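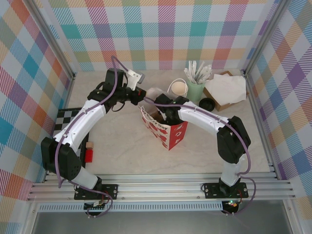 Slide 1. Packing the takeaway drinks order: bag, cup, lid, straws, napkins

Speaker notes, Winard counter operations briefing, 28 Jan 2019. Allow 16 minutes plus questions.

Open with scope. The talk covers the last stage of a drinks order, from the lidded cup to the closed bag. It leaves out brewing, payment and delivery. The Pirkstead and Bruston counters use the same packing sheet, so the points apply to both.

Say early that most of the complaints we log at this stage concern three faults: lid not seated, straw missing, bag base wet on arrival. The sheet deals with them in that order.

Slide 2. Laying out the station

Consumables go along the back. The front half of the surface is kept for the cup being packed. Straws stand upright in a holder with the open ends up. Napkins sit in a shallow tray at the corner, where a spill at the centre will not reach them. Lids are stored flat.

Straws are paper. Wrapped stock is preferred for bagged orders; unwrapped stock is acceptable at the counter only.

Bags are opened fully before the first cup is lidded. A half-open paper bag catches the lid rim on the way in and can lift it. Push the base flat from inside with the knuckles, then check that both handles stand clear of the mouth.

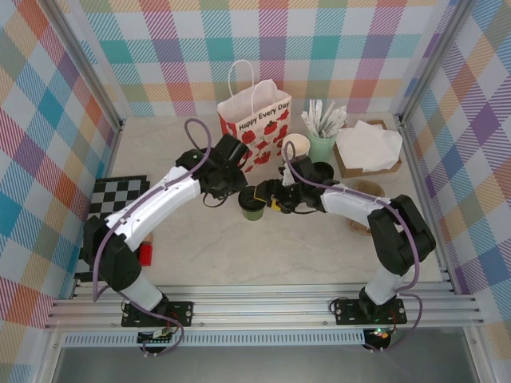 Lidded cup at the centre, with the bag, straws and napkins behind it.

Pause on this slide. Ask the room where they would put the second cup of a two-cup order. The answer we want is beside the first, with both lidded before either is moved.

Slide 3. Seating the lid

Set the cup on a hard, level surface. Never lid in the hand. Place the lid square to the rim, press at the far side first, then run both thumbs round to the near side. Finish with one light press on the outer ring, keeping off the recessed part.

Check from directly overhead. The outer ring should look even all the way round, and any cup wall showing past it means 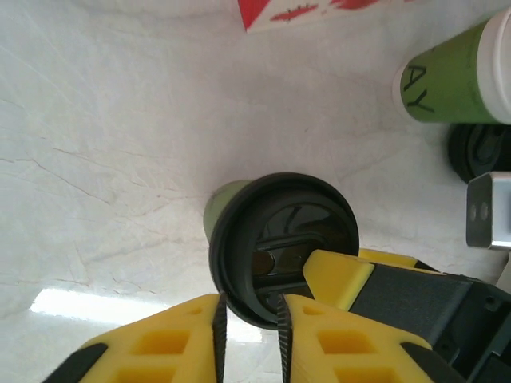

only that the cup is being viewed at a slight angle, or that the lid is sitting off centre. Turn the cup a quarter turn and look again. If the gap moves with the cup, take the lid off and refit it. A lid that has been refitted 2 times is discarded.

Trainees tend to line up the sip opening with the print on the cup. The sheet has no rule on this and it can be left to the counter.

Slide 4. Loading the bag

Cup first, upright, base on the base of the bag. Carry it by the wall of the cup. Food items go beside it and must not lean on the lid. Napkins are folded once and placed down the side. The straw goes in last.

The Adeleke case holds 144 bags. Mark the case when opened so that stock can be reordered in June without a full count.

Slide 5. Questions

Likely question: double bagging. Current position is no, unless the base is visibly damp at handover. Spare copies of the packing sheet are on the side table.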